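Hastville Tenants' Association - Member Forum
Board: Building Rules and Shared Facilities
Topic: Proposed rules for the shared pantry, second draft

pantry_rota (moderator)
Posted 9:14 a.m.

Members are invited to comment on the second draft of the shared pantry rules. The principal changes are as follows. Each household will be assigned one section of shelf. Opened packages must be closed with a clip or moved to a sealed container. Food left past its printed date will be removed at the end of each month. The annual contribution remains at 17 dollars per household.

Comments will be accepted until the end of November.

unit_1022
Posted 9:51 a.m.

I support the draft in general but object to assigned sections. Our household buys very little dry food and would leave most of a section empty, while larger families on the Ostermann side of the building would run out of room. The present arrangement, by type of food, has served members well. I request that the wording from the first draft be restored.

grolness_side
Posted 10:20 a.m.

I must respectfully disagree with the previous member. Under the present arrangement it is not possible to establish who owns an item. In the spring my household lost two unopened bags of oats, and no one could say whether they had been eaten, moved or thrown out. Assigned sections would settle the matter.

I would also ask that the rules address weight. Cans and large bags of flour should be kept on the lowest shelf, and the limit of 100 pounds per shelf should be posted on the door. 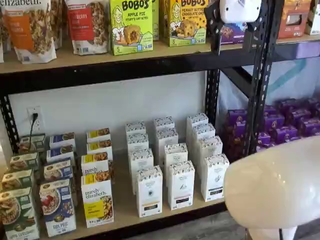
Reply from claleo_stairs
Posted 11:37 a.m.

Granola and other breakfast items are a fair case for keeping food sorted by type. Pouches of that kind stand up well in a row and are easy to find when they are together. Divided among the households, the same goods would be scattered across the whole room.

On the question of ownership, a label with the unit number would be sufficient. The laundry room on the Claleo staircase has used such labels for detergent without complaint.

grolness_side
Posted 11:58 a.m.

Labels were tried in the pantry under the old rules. They fell off, or members did not use them. I do not see what has changed.

pantry_rota (moderator)
Posted 1:05 p.m.

The points above have been noted. For the record, the 100-pound limit is already in section 4 of the draft, and a printed notice will be added. A vote on assigned sections against labeled items will be opened once the comment period has closed - one vote per household, as usual.

unit_1022
Posted 1:30 p.m.

Thank you. Please confirm whether households in arrears on the 17 dollars may take part in the vote.

pantry_rota (moderator)
Posted 1:42 p.m.

They may. Voting rights are not tied to the pantry contribution.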